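Notes on the black tablecloth and the small glassware

Posted 20th May by Zbigniew Walczak

Readers of these pages will know that the work table at Wavilstead has been the subject of several entries already. The present one concerns its covering, and the glassware that is kept upon it.

The table itself is sound but marked. Its previous owner at Horkport used it for soldering, and the top carries a good many burns. I had intended to sand it back, and may still do so in June if the weather allows the work to be done outdoors. In the meantime a cloth was thought to be the sensible course.

Three were tried. The first, a white cotton one, showed every mark and was returned to the linen cupboard. The second was an oilcloth from Leka, which wiped down well but would not lie flat at the corners. The third is black, with a scalloped hem, and was bought for a dinner that did not take place. It is a little grander than a work table requires. I have nevertheless decided to keep it.

The chief merit of black is that clear glass can be seen against it. A small beaker on a pale surface is easily overlooked and, in my experience, easily knocked with a sleeve. On the dark cloth the rim and the base catch the light, and the eye finds them at once. White graduation marks also read better, although those on my older pieces have grown faint with washing and must be tilted towards the window.

The disadvantage is lint. A black cloth gathers it from every direction, and a damp hand passed over the surface each morning is now part of the routine. The cloth should not be pulled straight while anything is standing on it. I lost a 200 ml beaker in that manner — a Grumeck, and not one I have been able to replace at the same price.

For general use I would recommend the 100 ml size with a proper spout. Larger vessels are steadier, but they are seldom filled, and they take up room that is better left clear. Beakers should be set down well away from the hem, where the fabric begins to fold and the footing is poor.

Washing is straightforward. Warm water, a little plain soap, a soft brush for the inside of the spout, and a second rinse. I let the glass drain upside down on a rack and return it to the table only when it is fully dry, as drips leave pale rings on the cloth.

Correspondence on the removal of solder burns would be welcome, particularly from anyone who has treated an old top without taking it down to bare wood.

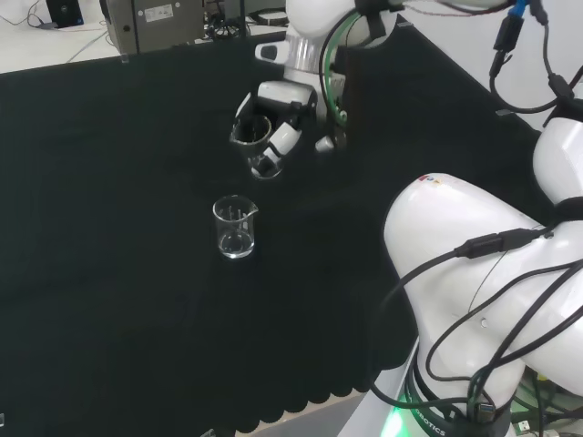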